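Writing the Rules Before the Robot Moves In
At Torkis, every kitchen task starts in simulation with a 17-page rulebook

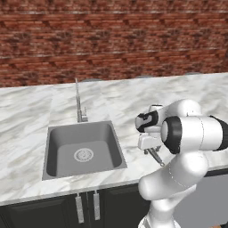
A simulated kitchen counter at Torkis, with the arm's gripper over the marble to the right of the sink.

July 2025

Most home robot projects begin with a task, such as wiping a counter or putting away a cup. Zaid Masri begins with a list of places the arm may not go.

Masri runs safety review at Torkis, which tests arms for household use. His rulebook treats a sink as a restricted zone. An arm may cross it only when the task calls for it, and then at reduced speed. Faucets get a buffer of their own.

"People argue with me over the faucet rule more than any other," he said. "It slows things down. I'm fine with that."

A task has to pass 59 checks in simulation before it is tried on hardware at the company's Crenshaw lab. Last year the number was 54. The five new checks cover what the arm does when it loses track of an object: stop, hold position and wait for a person.

Suvlow, a parts supplier that works with Torkis, adopted the same list this spring. Its engineers asked for one change, a written record each time a check is waived. Masri added it to the next edition, due in September.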